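Chapter 9

Shoes by the Door: What Does Tidy Footwear Do for a Home?

Before you read

Think about the place where shoes come off in your own home. Is there a rack, a mat, a cupboard or just a patch of floor? Who decided it should be there? Write down your answer in a sentence or two and keep it. You will need it again at the end of the chapter.

9.1 A small job with large claims attached

Open almost any book on household order and you will find a page on shoes. The advice is usually firm. Shoes should be kept in pairs, toes facing the same way, off the main walking path and out of sight if possible. Follow this, the books say, and the entrance will feel calmer, the floors will stay cleaner and the shoes themselves will last longer.

Some of that may be true. Very little of it is ever tested by the people who write it down. In this chapter we will treat the shoe rack the way we treated the spice drawer in Chapter 6 – as a claim that somebody is making about how a home ought to work. We will ask what evidence there is, who gains from the claim and what it costs a household to follow it.

We start with the plainest unit in the whole subject, a matching pair. Every method of shoe storage depends on the idea that two shoes belong together and should stay together. You learned this so early that you probably can't remember learning it. Yet pairing takes effort each time it is done, and the effort falls on someone.

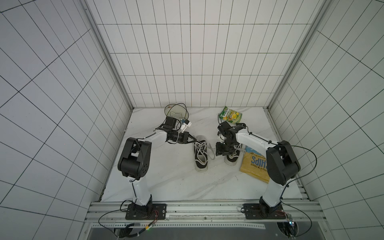

M. Zileck

A pair of black canvas low-tops with white soles and white laces is about as ordinary as footwear gets. It is also a useful case for us, as canvas shoes are often left out of storage advice altogether. The older manuals were written with leather in mind. They recommend shoe trees, cloth bags and a monthly coat of polish, and then apply the same rules to everything else in the closet. Nobody polishes a canvas sneaker, so what is left of the advice once the leather is taken away?

Mostly, it comes down to position. Side by side or heel to toe? Soles down or on their sides? Laces tied or loose? You will find confident answers to all of these, and the answers don't agree with one another.

9.2 The Flidstead survey

One of the few attempts to look at the question in actual homes was made in the town of Flidstead, where 336 households filled in a short form about their entrances one August. The form asked where shoes were kept, how often they were straightened and whether anyone in the home had been late leaving the house that week because of a missing shoe.

The result was widely repeated. Households with a rack reported fewer missing shoes than households without one. A maker of hallway furniture, Mutico, printed the finding on its boxes, and for several years it turned up in magazine columns as settled fact.

Look more closely and the finding gets weaker. The form did not ask how many people lived in each home. A person living alone with a rack was compared directly with a family of six who had none, and it would be strange if the family did not lose more shoes. The form also relied on memory. People who have spent money on a rack have a reason to remember it working.

None of this shows that racks are useless. It shows that the survey can't tell us whether they are useful, and that is a different thing. Keep the distinction in mind when you reach the exercises.

9.3 Counting the cost of straightening

Suppose it takes nine seconds to bend down, bring two stray shoes together and turn them to face the wall. If this is done 800 times in a year, the total is 7,200 seconds, or two hours. Two hours a year is not much. Advice writers like to stop there.

But the sum leaves things out. It assumes one pair at a time, when most entrances hold several. It assumes that the person doing the job can bend down easily, and many older people can't. It also says nothing about who does it. In many homes the same person straightens everyone's shoes, without being asked and without the others noticing. A habit that looks cheap for the household may not be cheap for that person.

There is a second cost, in floor space. The Lu rack, a common model in small apartments, is 900 millimetres wide. In a narrow hallway that may be enough to stop a stroller getting past, and a family might reasonably decide that a loose row of sneakers along the wall suits them better.

9.4 Does it help the shoes?

We now come to the claim that neat storage makes shoes last longer. For canvas shoes, it helps to pull this apart into smaller questions. Damp is a real concern, and a shoe put away wet in a closed cupboard may well do worse than one left out in the open air. Crushing is another – a heel that is stepped on every morning will fold and stay folded. Neither problem has anything to do with which way the toes point.

Key terms in this chapter

Pairing: bringing two matching items together so that they can be found and used as a set.

Walking path: the strip of floor people use to get through a room or hallway.

Self-report: information that people give about their own habits, usually from memory.

Hidden labour: work in the home that is done regularly but not noticed or shared.

Activity 9A

Leave the shoes at your entrance alone for three days, after checking that everyone at home agrees. Each evening, sketch where they are. Then straighten them daily for another three days and sketch again. Compare the two sets, and note anything besides tidiness that might explain a difference, such as the weather or visitors.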